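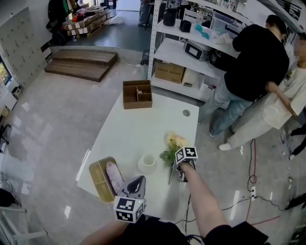
Veronika Fodor takes home the Sotelo songwriting prize

2020-06-26

Well, she did it! Veronika Fodor picked up the Sotelo Prize for songwriting last night, and I've had the winning song going round in my head ever since (I got up at six to feed the dog and was humming the bridge before the kettle was on).

If you've missed her up to now, she's the one who wrote most of the Fikow album, the slow one with the long piano track that my sister plays whenever she's got people over. The prize went to "Kemico", a song named after the paint factory her dad worked at. It runs to almost 12 minutes in the live version, and I reckon it earns all of them. The version on the album is a good deal shorter and I'd tell you to skip it, but then you'd miss the trumpet.

There were 582 songs entered this year, which the organisers say is the most they've had. The ceremony was streamed with no crowd, so there was none of the usual whooping, and the presenters had to leave those odd little gaps where the clapping would go. I didn't mind it so much. You could hear every word of the speeches for once, and Veronika's was lovely. She thanked her neighbours for putting up with the piano, and then she thanked Jhosep Cuadros, her co-writer, three separate times.

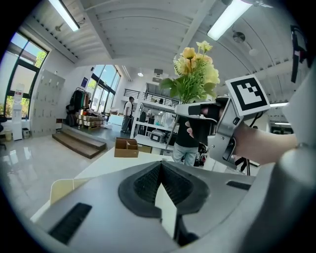

Jhosep was on the call too, in a very loud shirt, and he told the story of how the chorus came together. They'd been stuck on it for weeks, he said, and had a whole other chorus recorded and paid for. Then Veronika rang him from the car park of a hardware store and sang the new one down the phone, and he wrote the chords on the back of a receipt. He's still got the receipt. He held it up, but the stream was so blurry on my laptop that it could've been a parking fine.

They finished by playing the song together from two different houses, and I was bracing myself for the lag, but whoever did the sound got it spot on. She took the last verse right down, hardly more than talking, and he left the harmony off altogether. I'd love a proper recording of that one.

The runner-up was the duo Prukon with "Late Bus", my favourite going in, if I'm being fair about it. It's got that gorgeous second verse about the driver who knows everyone's stop. They were good sports and sent Veronika a cheerio in the chat straight away, and they've got a new single coming later in the year.

As for what's next, Veronika says she and Jhosep have 2 songs finished for another record and a pile of bits and pieces on her phone, 246 voice memos at last look, most of them mumbling. She wouldn't give a release date and I don't blame her. She did say she'd like to tour the smaller halls first, once they're open again, with just the piano and whoever's free that weekend.

The full ceremony is up to watch on the Sotelo site until the end of the month. Veronika and Jhosep are on near the finish, straight after the award for best lyric.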